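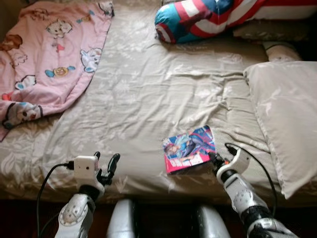 Sleep talk, Suller library, evening slot. Start with the question — who in here woke up before the alarm today? Wait for hands. Don't fill the silence. Then go right to night waking, because that's what they came for. Main point up front: waking up in the night is normal, adults do it several times and mostly forget. Trouble starts when we wake and then start doing math. "If I fall asleep now I get four hours." Everybody laughs at that one, let them. Point at the slide, the creases across the middle of that sheet, and ask who has looked at a bed like that at 3 am and felt beaten by it. Move on quick.

The clock thing
Turn it around. Put the phone across the room. Alby Doolan told me he put his in the kitchen and bought a ten dollar alarm clock, face to the wall. He said OK to use his name.
If someone asks about trackers — fine for some people, makes others worse. I quit mine in October. Don't get dragged into brands.

Old sleep / two sleeps
Short history bit, keep it under five minutes. Some historians think people used to sleep in two chunks, up for a while between, talk, pray, check the fire. Others say it wasn't that common. Say both!! Last time at Brerholm a man in the front row took me apart on this and he was right.
Don't say "our ancestors." Which ones.

Getting up
If you're lying there awake and annoyed, get up. Dim light, dull book, chair not the couch. Go back when sleepy. Feels backwards, first few nights are rough, tell them that.
My dull book is a county road atlas. Hold it up (in the tote bag, side pocket). Page 107 is all one lake.
Someone will ask how long to wait. No stopwatch. When you notice you're irritated, that's long enough.

Wake time
Same time every day, weekends too. Groans here. This is the one I'd keep if I had to drop all the rest.
Going to bed earlier to "catch up" usally means more time lying awake. Repeat that slower.
Naps — short, before mid afternoon.

Caffeine, fast
Noon cutoff for a couple weeks and see. Tea counts. Wine helps you drop off and then wakes you up at 2. Skip the chemistry unless they ask, I get it wrong when I rush.

Hayashi story
The night shift one. Bus home, sunglasses, blackout curtain made from a painter's tarp, phone off. She still got woken by the leaf blower. Point is her schedule didn't let her do it by the book and she did what she could. Shift people in the audience always feel left out of these talks so look up when teling it.

When to see a doctor
DO NOT SKIP even if running late. Loud snoring with gasping, nodding off while driving, legs that won't stay still, low mood that isn't lifting. Bad sleep three nights a week for months. Ask about CBT for insomnia by name, write it on the board.
I'm not a doctor, say so twice.

Q&A
Repeat the question for the back. Melatonin will come up, send them to the pharmacist.
Hindness handout by the door, 2 per household if we run short. Thank Suller folks, chairs back against the wall.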